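3.2 Storage furniture in the surveyed households

The survey covered rented homes in two towns, Mesville and Randale. Tenants were asked to list the furniture that was in the home when they moved in, the furniture they had bought since, and anything they had thrown out or given away. Akosua Ackah carried out the interviews in Mesville and Riaan Khumalo those in Randale. Both used the same form, which was tested on a small group of tenants before the main round and shortened afterward.

In all, 61 households completed the form. They listed 1386 pieces of furniture, of which some 300 were storage pieces such as cabinets, wardrobes, chests of drawers and shelving. Built-in kitchen units were left out of the totals, as were boxes and baskets. Where a tenant could not say whether a piece belonged to them or to the landlord, it was entered as "unclear" and kept out of the comparison in Section 3.4.

Low cabinets with hinged doors caused the most trouble in coding. Tenants called them sideboards, cupboards, TV units or simply "the long one," and the same person sometimes used more than one name in a single interview. We grouped them by form and ignored the name given. A piece was coded as a low cabinet if it had a flat top that could be used as a surface and at least one compartment closed by a door (Figure 2). 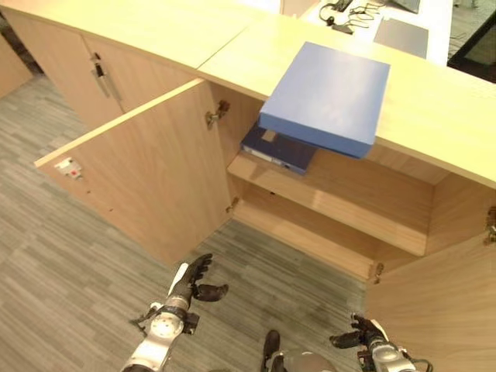 Mesville, 21/02/2018. Figure 2. Light wood cabinet with two doors open, showing the upper and lower hinges.

Door fittings were recorded separately from the body of the cabinet. The form had a line for hinges, a line for handles and a line for catches or latches, each marked as working, loose, broken or missing. Tenants in both towns reported loose hinges more often than any other fault. Several said they had stopped using a compartment because the door would no longer close, and had moved its contents to another room. Few had asked the landlord for a repair. The usual answer was that the fault was too small to mention, or that an earlier request about something else had taken too long.

Briggs, in an earlier study of tenants in Losura, found that furniture faults were reported mainly at the end of a lease, when the deposit was at stake. Our interviews point the same way, though we did not ask about deposits directly. The question was added to the form for the follow-up visits in June, and the answers are given in Section 4.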